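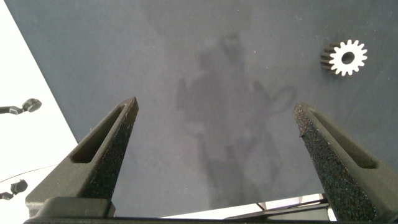
Refinishing a desk top: is satin poly really that much tougher than hardwax oil?

Started by mudroom_mel
14 replies · 1,352 views

mudroom_mel
OK so I've been going back and forth on this for weeks and need somebody to just tell me what to do. I have a big old maple desk top, 60 inches by 30, that I stripped down in May and have been using bare ever since (I know, I know). I'd like it matte. I can't stand shiny wood, it makes me feel like I'm doing homework in a bank. The guy at the Skundgate store swears by their hardwax oil, my dad says polyurethane or don't bother. Two kids, lots of cocoa, one cat who sleeps on it. What would you use?

3 likes · Share

plankton77
Poly. Water-based, satin, four thin coats. I did our kitchen table that way and it gets beat on every single day. I wouldn't even think about oil with kids in the house.

benchdog_ohio
Gonna disagree with plankton. Poly is great right up until it isn't, and then you're sanding the whole top to fix one scratch. With oil you rub a little more on the bad spot and go have dinner. My desk has had Rurkent oil on it for six years and I've redone maybe a third of it, in patches, whenever I felt like it.

11 likes · Share

plankton77
Six years and you've redone a third of it, so it wears off. You're kind of making my point for me.

benchdog_ohio
A third of it, in patches, with a rag. I've spent more time picking a movie.

tessellate
Has anybody here used the Howlader stuff? I priced it for our dining table and by the time I added the cleaner and the special pads it came out to 387 dollars. For a TABLE. I closed the tab and went for a walk.

mudroom_mel
Oh wow no. I paid less than that for the desk!

gluebottle
You don't need the special pads, tessellate. White nonwoven pads from the hardware store do the same job. Cut them in quarters and toss the rest in a drawer. And please, all of you using oil, lay the rags flat outside to dry or put them in a can of water with a lid. Don't leave them balled up in the garage, they can catch fire on their own.

22 likes · Share

mudroom_mel
Thank you, I did not know that about the rags and now I'm a little scared of my garage.

quietgrain
One thing I'd ask before you choose: how high did you sand? I went way too fine on my first maple top and the oil just sat there on the surface and stayed tacky for days. Maple's tight to begin with. I stop at 150 now and the oil takes a lot better.

mudroom_mel
Uh oh. I went to 320 because it felt so nice.

quietgrain
It does feel nice! But back up to 150 and do the whole top, with a light behind you so you can catch the swirls. It's an hour, tops.

plankton77
Or leave it, scuff it a little and put poly on. Just saying.

benchdog_ohio
Never change, plankton.

tessellate
For what it's worth, I ended up with the cheap Mukgate satin poly on a bookshelf this fall and I hate how it feels. Looks fine from the doorway, but when you run your hand over it, it's like a lunch tray. I'd have lived with a few cup rings to not have that. But a bookshelf isn't a desk, and my kids are grown, so take that however you want.

mudroom_mel
OK, I think the lunch tray thing decided it for me. Going with oil, backing up to 150, cutting up the cheap pads, and the rags are going in a can of water. Dad will be told it's poly. If the cocoa wins I'll come back and plankton can have a turn.

8 likes · Share

plankton77
I'll be here. Give it a good week before the cat gets back on it, at least. Longer if your house is cold.

Last reply Jan 2, 2024 · 5 people follow this thread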